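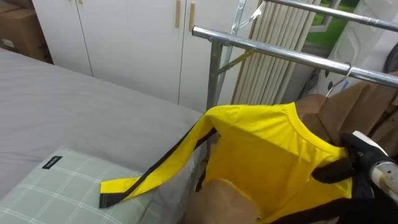 Mirwood Home Skills
Unit 4 handout: Getting a small bedroom in order
(bring this Thursday, we're using page 2 again)

Same order as last week. Clothes first, bed second, floor last. People keep doing the floor first and then dropping stuff on it, so no.

What you need
Hangers, one per garment, plain wire is fine. A clothes rack or a wardrobe with some free space. Lint roller. A bag for the donate pile.

1. Clear the bed of clothes
Everything that is a garment comes off the bed and gets sorted. Three piles max: hang, fold, wash. If you can't decide in a few seconds it goes in wash.
Don't sort on the pillows. They sag and the pile slides off.

2. Hang the bright and bulky stuff
Sports tops, light jackets, anything with long sleeves that won't fold flat. Steps:
- turn sleeves right side out, both of them, check the cuffs
- find the neckline, hold it open
- hanger in from the bottom, hook up through the neck
- shoulders even, then let go of the body and let it drop
- zip or button the top one only

Carry it by the hanger neck, hook up. Over the bed is the best place to do this part. If it slips it lands on something clean. Watch the hem, long ones drag over whatever is underneath. Yellow and black together: wash cold the first few times, dark trim can bleed into the light part.
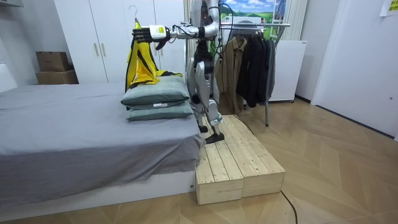 3. Rack or wardrobe?
Rack = worn this week, or airing out. Wardrobe = clean and not needed till later. Leave a hand's width between things on the rack or they crease agian. Long sleeves all face the same way, saves room.
Homework reading has the Pimentel chart on this, skip the shoe section.

4. The bed
Fitted sheet first, even if you're not changing it. Pull from the corners, opposite corners, not side by side. Smooth toward the foot. A loose sheet bunches at the side and you get that wavy edge, so tuck under the mattress if there's enough fabric.

5. Pillows
Fluff, then check the case. Seams straight, corners of the pillow right into the corners of the case, label to the inside if it has one. Two pillows on one side: flatter one on the bottom, fuller one on top. Press down on the middle of the top one to get the air out, then pull the corners back up. If the case twists when you press, it's too big, swap it.

Stacked at the foot corner is ok while you do the sheet. They go up to the head end when your done.
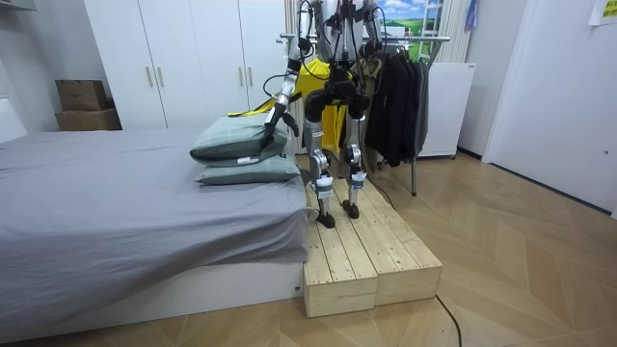

Does the order of the two pillows matter?
For looks, mostly. The fuller one slides around less if it has a wide flat one under it, and that also makes the stack easier to pick up in one go.

6. Last things
Boxes stored up high: label facing out. Wardrobe doors shut. Donate bag by the door. Then floor.

Timing
28 minutes for the whole room is the target for October. Sheet and pillows 12 of those. Write your own time on the back of this page and hand it in.

Next unit: drawers. Bring one folded t-shirt.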